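Notes for driving the arm by remote (and by hand) when you're recording tasks for it to learn from. Kitchen stuff mostly: mugs, plates, cans. Picked these up over 155 recordings in the Losetska sim room plus a lot of ruined ones. September 2025, will add more when I get time.

## Before you hit record

- Reset the table the same way each time. Then move ONE thing. If you shuffle all of it you won't know what broke the run.
- Big stuff to one side, small stuff where the wrist can reach without folding up. Crates left, mugs right works for me.
- Park the arm high, over open table. Starting low next to a plate = first move is a collision.
- Check the wrist view before you start. Can you see the thing you're about to grab? No? Turn the wrist now, not halfway down.
- Write the task in plain words and keep it short. "Put the banana in the yellow crate." There are two crates so say the color, every time.
- Same words for the same task. Don't call it a bin on one run and a crate on the next.

Usual layout for the tidy-up set, with the arm up over the mug side:
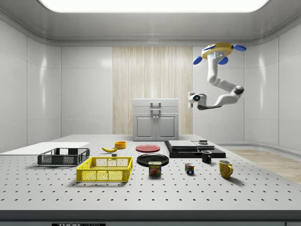
*Tidy-up layout. Crates and fruit on the left, plates and SPAM in the middle, mugs on the right.*

## Driving by remote

Slow hands. Slower than that. The Vomura controller has a speed dial and new people leave it at full, turn it down to 2 and leave it there for the first hour.

Come in from above for anything short. Cube, can, gray block. Straight down, close, straight up. Sideways only when you're well clear of the neighbors.

Hanging arm, so "up" on the stick can feel backward for a while. Spend ten minutes just waving it around over nothing. Don't save those runs.

Pause at the top of a grab if you like but keep it short. Long pauses get learned too. I had a batch where the arm would hover and think for ages before every pickup, that was me looking for my coffee.

If you miss the grab:

1. Open all the way.
2. Back up a few inches.
3. Line up again and go.

Keep that run! A miss with a clean recovery is worth having. A miss where you knock the mug over and chase it is not, bin it.

## By hand

For when you've got a real arm and can grab hold of it. Same idea, differnt problems.

- Two hands. One at the wrist, one above the elbow.
- Stand so your own arm isn't in front of the camera.
- Push from the last joint, let the rest follow. If you push from the middle the wrist does odd things.
- Joints feel stiff? Stop and check the setting, don't muscle it. The Furtado cheat sheet has the menu path.
- Never put your fingers between the gripper and the table. Tape a note up if you have to.

## Object by object

**Mugs.** Decide rim or handle and stick with it for the whole set. I go rim for the black one, it's small. Handle for the yellow one, and I leave the handle pointing right so the approach is the same shape every time. Turn it later, as its own set.

**Plates.** Hard. Flat on the table there's nothing to get under. Go for the edge, tip the gripper a little, lift that side first. Don't start a beginner on plates.

**Can.** Easy one, good warm up. Middle of the body, not the top edge.

**Banana.** Across the middle, not end to end. Look at which way it curves and turn the wrist to match before you come down.

**Cube.** Square up to the faces. Corner grabs spin it.

**Bowl.** One side of the rim, one finger in, one out. Watch the far side when you lift.

**Crates.** Leave them put. They're for dropping into. Let go just inside the top, not from way up.
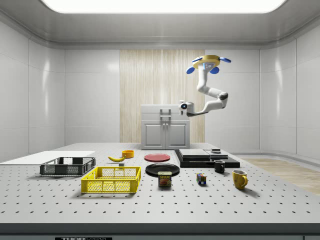

*Same objects, gripper toward the cabinet.*

## Sorting the keepers

- Watch every run back at double speed. Boring, do it anyway.
- Toss anything with a bump you didn't mean.
- Short runs tend to be better runs. My cutoff is 700 steps for one object, the good ones finish well under. Best plate run so far is 559.
- Name files by task first, then run number. I did it by date in August and it took an evening to untangle.
- Back up to the Collel drive before you clear the local folder. Before. Not after.

## Odds and ends

Swap drivers every half hour, tired hands get jerky.

Sit in a proper chair. Elbow on the desk, not in the air.

If the same spot on the table keeps giving you bad grabs, shift the object two holes over and try again. Usualy it's the elbow running out of room, and you can't see that from the wrist view.

Mixed drivers are good. My grabs all lean a bit left and so did the arm's, untill someone else did a set.

Still to write up: stacking, and the black slabs on the right side.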